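Search this site Enter keywords Go

Cable storage: new packing rules for loan kits

From March, all cables returned to the Trasutcombe store will be packed one type to a box. The mixed crates are being withdrawn. Rocío Montoya went through the last of them in January and found that 70 of the leads had no label at either end. Several had connectors bent by the weight of the power supplies stacked on top.

Coil each cable in its natural lay, with no tight turns at the connector. Do not wrap cable around the hand and elbow, which puts a twist in every loop and shortens the life of the conductor. Secure the coil with a hook-and-loop tie. Adhesive tape is for closing boxes only, as the residue collects grit and transfers to the jacket. Leads over 2 meters go in the deep boxes on the bottom shelf.

Labels go on the lid and on one short side. Write the cable type, length and date of last continuity test. Akihiko Hirano has the label stock and the tester; both can be signed out for the day.

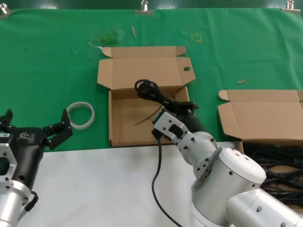
Cardboard boxes with attached lids remain the standard container. They fold flat and can be replaced from ordinary packing stock. Black cable left in a tangled bundle can fill the inside of one of these boxes, while a single coiled lead leaves most of the box free. Fold the lid fully back before loading so that the side flaps stay clear of the cable, and keep the tape roll flat on the bench within reach. Check that no end is hanging over the rim before the lid comes down.

Boxes that will not close should be split into two, not forced. Damaged leads go to Reiko Oshima with a note of the fault. The next stock check covers shelves 1 to 14, and unlabeled boxes on those shelves will be opened and repacked.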